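Dumpling Robot Stopped After Gripper Fault at Kelero

July 21, 2020

Kelero has stopped the trials of its food-serving robot Miso after the gripper failed to open on command 3 times in one morning. No one was hurt. The company says the arms will stay out of public demonstrations until the fault is understood.

Miso is being taught to move steamed dumplings from a bamboo basket to a plate. The task looks simple, but the dumplings are soft and their skins tear easily, so the fingers must close with very little force. 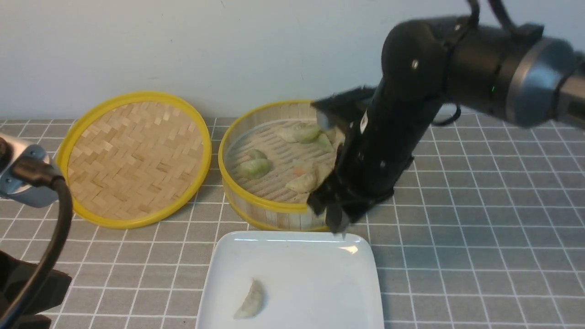
According to a short report which Kelero shared with its partners, the first failure came after 25 minutes of work. The control program sent the signal to open, and the software showed the gripper as open, but the fingers remained closed. The operator pressed the emergency stop and started the system again. The same thing happened 2 more times before the team decided to end the session.

The wrong position reading is what worries the engineers most. A gripper that is stuck can be seen and stopped -- a gripper that reports a false position can lead the arm to make its next movement with the fingers in the wrong state.
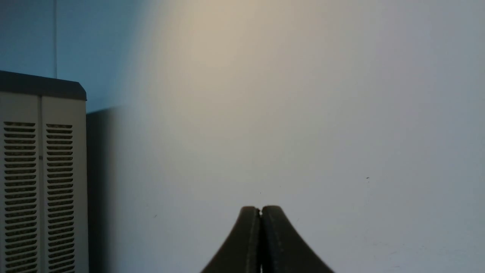 The gripper's motor unit was supplied by Dronov, which has asked to have it back for inspection. Parsa, the firm that wrote the control software, is checking the logs. Both companies declined to say which side they consider responsible. A smaller problem of the same type was noted in April, but at that time it was put down to a bad cable connection and the cable was replaced.

Kelero expects to receive the results of the inspection in 10 days. Until then, the staff may run the arms only at reduced speed and with a second person standing at the stop button.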